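Thread on a documentary I finished cataloging this week: "The Urthorpe Reels", on what survives of a regional newsreel company and how the film was put back together.

Urthorpe ran 2 cameras and a small lab. It shot floods, harvest fairs, factory openings and the return of prisoners of war. Most of the negative was sold for silver recovery after the firm closed.

What the film follows is the remainder: 1,053 cans found in a brick store, with labels in three hands and no ledger. A third of the cans held something other than what the label said.

The director works almost entirely from the reels themselves. No reenactments, no music under the archive footage. Narration is limited to dates, places and sources, given on screen in small type.

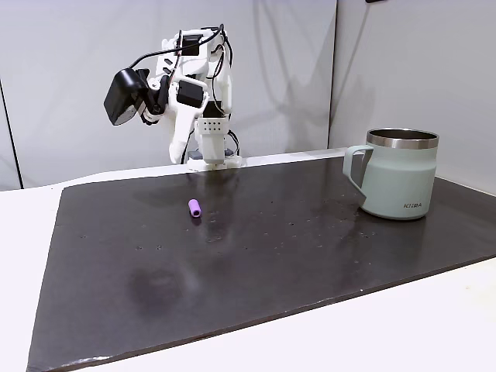
White arm, dark mat, gripper pointing down.

The strongest section is on the Bemberg mill strike. Urthorpe released a version with the picket line removed. The trims turned up in a separate can, and the documentary runs both cuts in full, one after the other.

Weaker: the Plastora segment. It is a sponsored film about a plastics works, and the documentary spends 20 minutes on it with little about who paid for it or where it was shown. The contracts survive and could have been quoted.

Running order is by can number, not by date. This is confusing at first – the war appears before the thirties – but it matches how the archive met the material.

Transfer notes for those who want them: nitrate reels scanned wet-gate, safety prints dry. Splices left visible. Projection speed corrected only where a clock or a marching band gave a reference.

The Sukprasert edition has the better subtitles and a booklet with the full can list. It was pressed in 300 copies. The streaming version drops the list and the last reel.

Library screening is 3rd February, second one in June. The print shown in June will include the last reel.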